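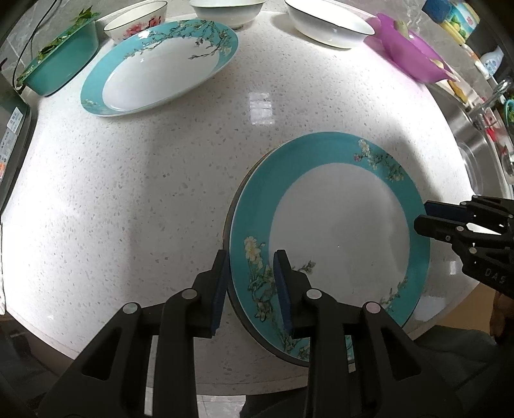 4.2 Finger pads and opening check

The finger pads are the wearing part of the Numico hand-held gripper and are checked before every session. A worn pad lets glazed crockery turn in the grip, and the fault shows first on wide, shallow items. When a plate is taken by its edge, the open fingers must straddle the rim, one finger outside the plate and one over it, as with the turquoise-rimmed plate on the counter. Both dark blue pads should be able to close on the rim without the bare finger touching the glaze. Work through the steps below for each gripper of the pair.

1. Switch the gripper off and wait for the status lamp to go out.

2. Open the fingers fully by hand. Do not force them past the stop.

3. Wipe both pads with a damp, lint-free cloth. Do not use solvent.

4. Inspect the texture of each pad along its full length. Replace the pad if any part has worn smooth. Always replace pads in pairs.

5. Check the round pivot pins at the finger bases and on the outer arms. Each pin must sit level with its linkage. Push a raised pin back with the drift supplied and fit a new clip (part 1342).

6. Close the fingers slowly. The pads must meet along their whole length. If they meet at the tip only, go to section 4.4.

CAUTION: Keep your free hand clear of the linkage while the fingers close. The outer arms move inwards with them.

Note: Pads supplied under the older Skála part number are 2 mm thinner. Do not mix the two types on one gripper.

4.3 Two-handed check over a sink 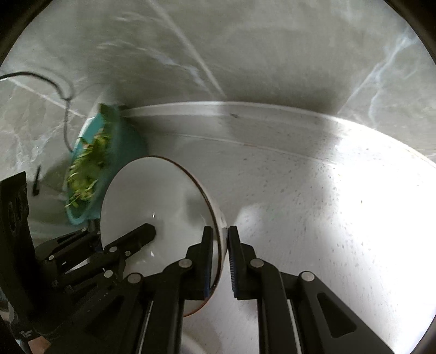 Carry out this check after any pad change. It shows whether the pair can steady one vessel while a second is tipped towards it, and it should be done over a sink or basin so that dropped food is easily cleared. Use a light bowl and a filling of chopped greens. One gripper holds the white bowl by its right edge, with a finger against the outer wall, and the other reaches in from the left with a fingertip resting on the inside. The teal bowl of greens is tilted steeply just behind.

1. Set the grip force to level 11 on both grippers.

2. Grip the receiving bowl by its edge and tilt it towards the filling.

3. Hold for 18 seconds. The rim must not creep between the pads.

4. Tip in the filling at a steady rate.

5. Release over a flat surface, never over the sink.

CAUTION: Water on the pads reduces grip. Dry them if they have touched a wet surface, and repeat from step 2.

Record the result in the Ultari log under the gripper's serial number. Units that fail twice are to be sent to the Drendedholm workshop, marked for Khrystyna Harasym, with the pads left on.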